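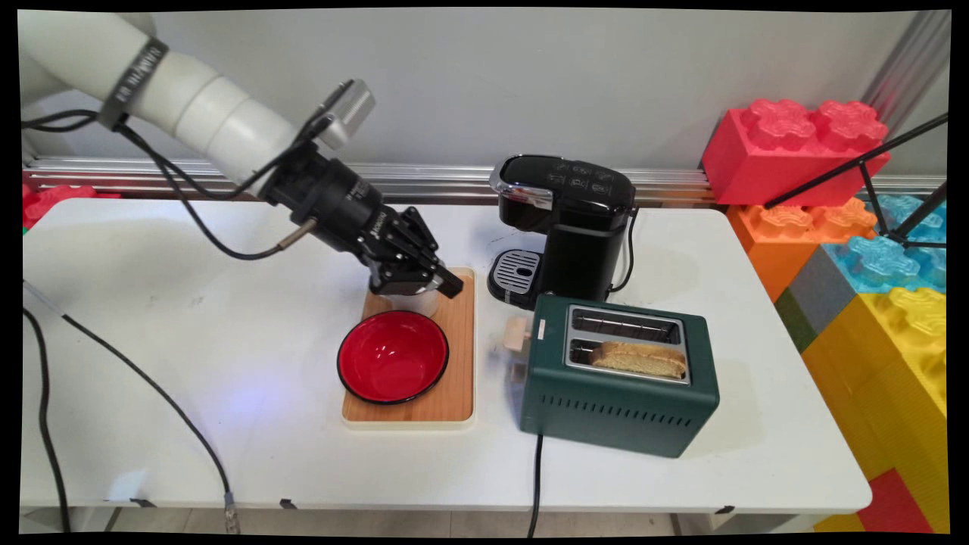

Prokero puts breakfast back on one table

New small-kitchen range goes on sale in June, with a board, a bowl, a cup and a firm opinion about where the toaster should live

Prokero, the kitchen goods firm, today announces Arkia, a range of breakfast things for people whose kitchen is also their hallway, their office or the place where the bicycle goes. The range will be in shops and on the Prokero website from June.

Arkia is built on an idea that most households had already reached by accident: that breakfast happens in a space the size of a tea towel, and that everything needed for it should be within reach of a person who is not yet fully awake. The company has spent 2 years on this. Some of that time was spent on the bowl.

"We looked at how people say they eat breakfast, and then we looked at how they eat breakfast," said Kauko Ikonen, head of product at Prokero. "The first group sits down with fruit. The second group stands at the counter holding a piece of toast in one hand and looking for the other shoe. We have designed for the second group, with a chair available if they change their minds."

The breakfast board

The centre of the range is a rectangular wooden board with a pale, slightly raised border. It carries a bowl with a cup standing behind it, and leaves the rest of the table free for whatever else the table has to do that day.

The raised border was the subject of long discussion. An early version had no border at all and looked very elegant in the studio. It was then lent to 40 households for a month, and came back with a set of comments that Prokero has kept in a folder and does not intend to publish. Spoons featured heavily. So did a cat.

The board is meant to be carried. A bowl and a cup can be loaded on it at the counter, taken to wherever breakfast is being held, and brought back afterwards, or left by the bed until the weekend, depending on the character of the owner. Prokero makes no judgement. The instruction card simply says "Wipe with a damp cloth and dry", and leaves the matter of when to the individual conscience.

Bowl and cup

The Arkia bowl is bright red and glossy inside, with a thin black rim. It is a loud colour for that hour of the morning, and the company is aware of this. Trial households were first given a bowl in a soft oatmeal shade, which was much admired and then repeatedly lost against the porridge. The red was brought in as a joke during a meeting that had gone on too long, and it stayed.

The bowl is round and wide, and takes up most of the width of the board. Those who prefer a small, modest portion are free to serve one, though it will look rather lonely.

The cup is white. Prokero did consider a red one to match. The cup was felt to have done nothing to deserve it.

"People ask me why the set doesn't match," said Ikonen. "I ask them to open their own cupboard and tell me what matches in there. We would like Arkia to look as if it had already lived with you for a while and won most of the arguments."

Where the machines go

Prokero does not make coffee machines or toasters and has no plans to. It does, however, have views on where they should stand, and these are set out in a fold-out guide packed with every board.

The layout shown at the launch puts the board in the middle of a white table, with a black single-serve coffee maker to the right and towards the back, and a dark green two-slot toaster in front of it. The coffee maker is tall and gets a great deal of attention already, so it goes behind. The toaster is lower, has rounded corners and is the one people reach for in a hurry, so it goes in front.

The guide was written by Thirumalai Unnithan, who advises Prokero on room planning and who has, by his own account, moved his toaster more often than he has moved house.

"Most people put an appliance down on the day they buy it and then walk round it for years," said Unnithan. "The plug is over there, so the toaster is over there, so the bread is over there, and now you are crossing the kitchen five times for one slice. Start with the plate or the bowl. Put that where you want to eat. Everything else can come to it."

The guide runs to 5 pages. It covers small tables, shared tables, tables against a wall, and tables that are officially desks. There is a page on cables, which recommends leading them off behind the appliance and then not thinking about them. There is a page on crumbs, which is short and offers little comfort. Readers are reminded throughout to follow the maker's own instructions for any appliance, and to keep it clear of curtains, shelves and anything else that would rather not be warmed.

An earlier draft contained a section called "Making Time for Breakfast". It was taken out after a reader in the trial wrote "no" beside it in biro.

The tidying question

Arkia has also been planned around the end of breakfast, a period the trade has tended to leave to the customer. The bowl and cup go back on the board, the board goes to the sink, and the table is clear apart from the coffee maker and the toaster, which stay put. In trials this was found to be a thing people would do. It was also found that they would do it more often if nothing had to be stacked, slotted, folded or clipped to anything else.

Prokero had at one point developed a lid, a rack and a small drawer for teaspoons. All three have been dropped. The drawer was a good drawer, and several people in the office still speak of it fondly, but it needed somewhere to go, and the only place anyone could find for it was the table.

"There is a kind of storage that you need to store," said Unnithan. "I asked them very politely to stop."

The shops

Arkia will be sold first through Wouters, the homeware chain, where it will be laid out on full-size tables instead of shelves. Visitors will be able to pick up the board, carry it to a chair and sit down with it, and staff have been asked not to hover. The bowl will be empty on these occasions. Please do not bring your own cereal.

The Wouters tables come in two sizes, one generous and one more like the table most people have. Prokero asked for the second size. Wouters asked for the first. Both will be on show, and shoppers may draw their own conclusions about which one has room for the post, the laptop and a vase.

The first production run is 1,000 sets. The boards, bowls and cups will also be sold singly, in recognition of the fact that one of them is going to be dropped. The guide is free with the board, and can be asked for at the till by people who own a perfectly good board already and only want to be told where to put the toaster.

A second group of pieces, called Braltari, is planned to follow and will deal with supper. Work has begun on a larger board. The colour of the bowl has not been settled, and the meeting to settle it has been given a fixed finishing time.

Care and use

The wooden board should be washed by hand and dried standing up. It should not be left to soak, however reasonable that may seem at ten to eight in the morning. The bowl and cup may go in the dishwasher. The guide may not, although a copy from the trial did and was still partly readable, including, by bad luck, the page on crumbs.

Replacement boards, bowls and cups can be ordered from the Prokero website. No proof of breakage is needed and there is no form asking how it happened.

About Prokero

Prokero designs and sells plain household goods for small homes. Its earlier products include a clothes airer that fits behind a door and a doormat that was meant to fit behind a door and did not. The firm sells through its own website and through selected homeware shops.

Notes for editors

Arkia is written with a capital A only. It is a name and does not stand for anything. Kauko Ikonen and Thirumalai Unnithan are both available for interview, in the afternoon for preference. Sample sets can be lent to magazines and newspapers on request, and should be returned washed. Prokero would be grateful if reviewers would use the board at home for a few mornings before writing about it, on the table they normally use, with whatever is normally on it.

Requests for samples, prices and copies of the guide should be sent to the Prokero press office, marked "Arkia".

Ends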